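Week 7 – Reading short stories in translation

Okay, so a few of you emailed me about the Sýkora story and I'm putting my answers here for everybody. I read "Kindness" three times before I liked it, and I still go back and forth on the ending!

Start with who is talking. Zuzana Sýkora gives us a narrator who keeps saying "we" long after her sister has left the house – mark every "we" after page 12 and see what happens to it.

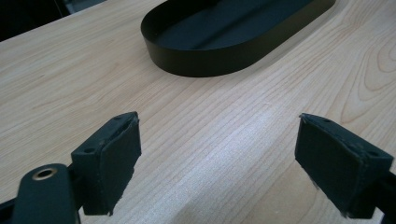
A dark oval tray on a pale wood table.

Then look at the dinner with the Cordier family. I think it's the funniest thing in the book (you may disagree), and almost all of it is people talking past each other about soup.

For next time, read "Gruletti" up to page 179 and bring one sentence you'd translate differently. You don't need any Czech for this, just a good ear. Response papers are still 20 lines, typed please. The October handout has the format.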